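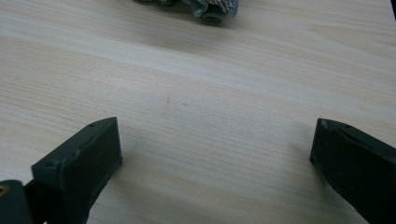 Prutlow hand gripper on my table, jaws open

Thread: Prutlow hand gripper kit, worth 679?

benchrat_ohio
Posting this in Reviews because I couldn't find a thread on it. I bought the Prutlow kit in March. It's the hand-held one: two fingers, trigger handle, camera mount on top, and a login for the Tova upload service. You do a chore with it, the clip goes up, and you're supposed to get back something your arm can learn from. 679 before shipping.

Short version is I'm not impressed yet. The fingers feel like something out of a decent hobby printer. Look at the corners in my picture, there are nicks and scuffed patches on both of them. The brass screw looks nice. The view from the camera is good and wide, I'll give them that, you get both fingers and plenty of table.

The task I've been recording is picking up cloth. Towels, shirts, whatever. The sales page has it folding a shirt like a hotel maid. I have not gotten anywhere near that.

Anybody else own one?

mudflap
679 for printed plastic and a trigger. No thanks.

quietservo
Got one at work. We've put a lot more hours on it than you have and I don't agree about the plastic. Fingers are supposed to be the cheap part. They get beat up, you swap them. I'd worry a lot more about slop in the trigger. Squeeze it slowly and watch whether both sides move together. Ours did for the first month and then one side started lagging.

benchrat_ohio
Mine lags a hair on the right. I figured that was me.

quietservo
It's not you. There's a set screw inside the handle. Back it out, clean it, put it back snug. The manual skips that completely.

halfmast
How much is a spare set of fingers? I looked on the Prutlow store and all I could find was the full kit and a carrying case.

benchrat_ohio
You have to email them. I did, on a Thursday, and I'm still waiting. So quietservo's "swap them" is fine if you have something to swap in.

quietservo
We print our own. I know that's not an answer for everybody.

mudflap
So you pay 679 and then print the parts yourself. Great product.

tinsnips
I had the Prodano one before this and sent it back, so take this for what it's worth. Prodano's was metal and felt much better in the hand, but it was heavy and my wrist was done after half an hour. With the Prutlow I can go most of a morning. Plastic has its points.

Where I do agree with the OP is the service. Tova charges by the month after the trial and the page where they tell you that is buried. And what does the upload actually check for? I sent in 6 clips of the same job. 4 passed and 2 got bounced with "insufficient visibility" and no other word. I watched all of them back and couldn't tell you the difference.

benchrat_ohio
Same message here! I assumed it was my table. It's pale wood with a fine grain and it washes out under flat light. My guess was their software had nothing to hang on to between the fingers and the cloth. There's one faint smudge on it and otherwise it's clean.

quietservo
Could be. We tape a printed pattern down. Some people just throw a busy tablecloth over it, but then your cloth task gets confusing. I'd try moving a lamp to one side before anything else.

halfmast
Shouldn't a service you pay for handle a plain wood table? That's most of the tables in the world. The whole pitch is "record anywhere in your home."

tinsnips
That's my beef too. If it needs tape and lamps they should say so on the box.

Ikeda_fan
I'm going to be the unpopular one. It's a data tool. The sales video oversells it, sure, but what are you comparing against? I use an Ikeda bench arm and before this I was moving it around by hand to teach it. That took forever and the motions were jerky. With the Prutlow I got a working pick and place on the arm. Nothing fancy, socks into a bin. I never got that far the old way.

mudflap
How often does it get the sock?

Ikeda_fan
More often than not.

mudflap
That's not a number.

Ikeda_fan
I didn't keep a tally, it's socks.

halfmast
See, this is my trouble with every review of this thing. Somebody always says it works and then there's no log. If Prutlow has success rates for cloth I'd like to see them on the page, with the failures left in.

benchrat_ohio
I'll keep one. Plan for now is to fix the set screw, put a lamp on the left, leave the table bare, and send the same cloth pickup again. If Tova bounces those too I'm asking for my money back on the service and keeping the hardware.

tinsnips
Check the return window before you open up that handle. Mine had a sticker over the seam.

benchrat_ohio
Well, crap. Mine does too.

quietservo
Email them about the lag first then, and get it in writing. The lamp you can do tonight.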